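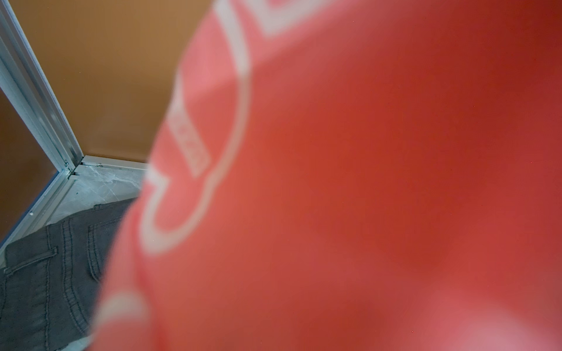
Red garment with a large outlined print in white.

Printed garment
Published February 2023 — by the Textiles desk

A printed garment is an item of clothing that carries a design applied to the surface of the finished cloth or the finished piece. The term covers shirts with a single large emblem, shirts with rows of small lettering, and clothing cut from cloth that was printed all over before sewing. It is usually kept apart from embroidered, woven and knitted designs, in which the pattern is made of thread.

Printed garments make up a large share of everyday laundry and of second-hand clothing. Their care, folding and sorting differ in small ways from those of plain clothing, mainly on account of the print.

Types of design

Outline prints use bands or lines of one color, with the color of the cloth showing through inside. White on a strong ground such as red, pink or navy is common. An outline print uses less ink than a filled one and bends more easily with the cloth. Broad bands are found on team and club shirts and on emblems that cover most of the front. Thin lines are used for drawings.

Filled prints cover a whole area with ink. They are heavier to the touch and can feel stiff in cold weather. A filled print on a thin shirt may pull the cloth around it, so that the hem hangs unevenly.

Label prints are small blocks of lettering, often a rectangle of one color with the letters left open or printed on top. They may sit inside a larger design or stand alone on the chest. Small lettering is the first part of a print to become hard to read, both from wear and from creasing.

All-over prints repeat a motif across the full width of the cloth. Fruit, leaves, flowers, checks and dots are long-standing choices. As the cloth is printed before it is cut, the motif runs off at the seams, and matching it across a seam takes extra cloth. Many lower-priced garments are not matched.

Methods

Screen printing pushes ink through a mesh onto the cloth, one color at a time. It is the usual method for larger runs. In the trade a run of 1,000 shirts is treated as a medium order, and the cost per shirt falls as the run grows, the screens having been paid for once.

Heat transfer uses a design made on a separate sheet and pressed onto the cloth. The result lies on top of the fibers as a film. Transfers suit short runs and single pieces, such as names and numbers. They tend to lift at the corners with age.

Direct printing sprays ink onto the garment from a machine much like an office printer. Fine detail is possible. On dark cloth a white base layer has to be put down first.

Roller and rotary printing are used for cloth by the yard, including most all-over designs.

Cloth

Cotton jersey is the most common base for a placed print. It is a knit, so it stretches, and the print has to stretch with it or crack. Woven cotton takes all-over prints well and is used for shirts, summer dresses, aprons and pillowcases. Polyester takes bright color and dries fast, but it can release dye into a pale print under high heat, a fault known as bleeding or dye migration.

Denim is seldom printed. It is more often decorated by its own construction: folded seams, rows of visible stitching in matching or contrasting thread, and raw hems left to fray. Black denim fades to charcoal with washing, first along the seams and folds. It is often stored with printed garments, though it is best washed apart from them while it is new.

Washing

General practice is to turn a printed garment inside out before it goes into the machine. The print then rubs against its own inner side and not against zippers and rivets. Cool or warm water is used, and most care labels for printed cotton give a top limit of 30 or 40 degrees Celsius.

Red and pink pieces are washed with like colors for the first few loads. Denim is kept out of the load, both for its dye and for its weight. A full drum of heavy cloth leaves creases in light jersey that are hard to get out later.

Tumble drying shortens the life of most prints. Line drying is preferred, in shade where possible. Ironing is done on the reverse side or through a plain cloth. An iron placed directly on a transfer will usually mark it.

Folding and storage

A crease that crosses a print again and again becomes a crack. For this reason large prints are often folded so that the design lies flat on the front of the folded piece, with the sleeves and sides turned behind it. The hem is then brought up once or twice from the back. A shirt with a very large design cannot be folded without crossing it somewhere, and in that case a loose roll is kinder than a sharp fold.

The file-fold method stands folded pieces on edge in a drawer so that all can be seen at once. A strip of the print is left showing at the top. The Bataineh fold, taught in some home-organizing courses, is a version of this for wide shirts. It ends in a packet 25 centimeters long, the depth of a common dresser drawer.

All-over printed cloth shows creases less than plain cloth does and may be folded in any direction. It is often put on top of a mixed pile for that reason. Denim goes at the bottom.
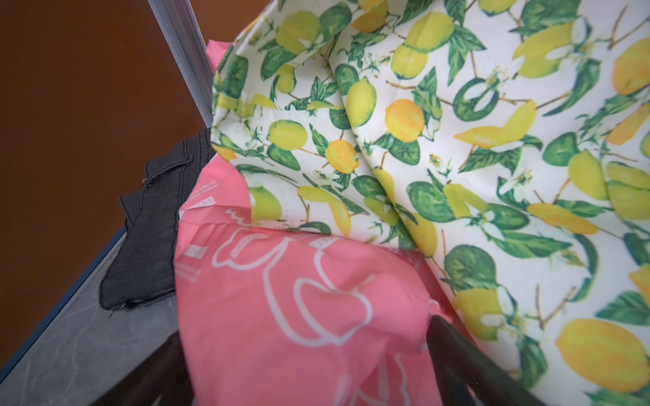 Should a pile of mixed clothes be sorted by color or by fabric first?

Sort by fabric first, then by color within each group. Heavy pieces such as denim are pulled out at the start, printed jersey goes in a second group, and light woven cloth in a third. Each group is then split into dark, bright and pale. A small household load may leave only one or two pieces in a group, and these can wait for the next wash.

Sorting in second-hand trade

Used clothing is sorted by type, then by condition. Printed garments are checked for cracking, lifting and fading, and for lettering that has partly worn away. A cracked print lowers the grade of a shirt even when the cloth is sound — except where age is itself the selling point, as with old band and sports shirts.

The Brulum sorting house keeps printed jersey as a class of its own, with 2 grades. First grade goes to shops. Second grade is sold by weight, mostly for wiping cloths, though heavy ink makes a poor wiping cloth and such pieces are cut around the print. Radisico, a smaller firm in the same trade, bales printed and plain jersey together and sorts only woven goods.

Frayed hems cause some disagreement among sorters. A raw edge on a denim garment may be part of the style or a sign of wear. The usual test is whether the fraying is even along the whole hem and whether a row of stitching has been set above it to stop it from running. Loose threads of another color near a seam point to a repair.

Repair

Small cracks in a print cannot be closed, but a lifting transfer can sometimes be pressed down again under baking paper. Holes near a print are mended from behind with a patch of similar jersey. Holes within a print are harder to hide, and the stitches should follow the outline where there is one. Fabric paint in a matching white is used to fill gaps in outline designs. It needs to be fixed with heat before the next wash.

Worn-out pieces are often cut up. The printed panel of a shirt can be saved as a square for a quilt or a cushion cover, backed with light interfacing so that it does not stretch. The Tuver pattern, a quilt layout made from such squares, uses 60 of them.

See also

Care label
Denim
Jersey (fabric)
Screen printing

Filed under: Clothing | Textile printing | Laundry and care

Contact the editors — Back to top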